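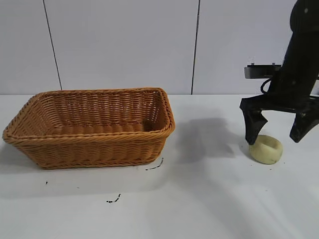 umby_bench

What counts as a clean start position for a pick and place log?

We run a small arm on a white table and have to hand in 500 logged picks by the end of June. The task is one soft ring into one wicker basket. Our written rule says the gripper must be "open and clear of the object" before a run starts, but people read that differently. Some start with a fingertip already against the ring and call it fine because the fingers are open. Do those runs count? I have 107 done and would hate to throw any out.

3 answers

ploda_tech
Open and clear are two separate conditions. If a finger is touching the ring, it isn't clear, so that run starts in contact and should be tagged that way. I wouldn't delete it. Tag it, keep it out of the 500, and move on. At Danow we wrote the rule as a height: both fingertips above the top of the object, basket empty, nothing else within reach. Put a number in your rule — ours is 4 cm — and the arguing mostly stops.

Cisternas
depends who gets the logs. ours never checked

gray_bracket
Agree with the first answer. Two more things for the written rule. Say where the basket goes, with tape or a printed outline, or it will creep over a long session. And look at the cable before each run, with the arm powered but holding still. A loop that sticks out from the arm can catch on a bracket, and then you have a safety note to write as well as a bad log.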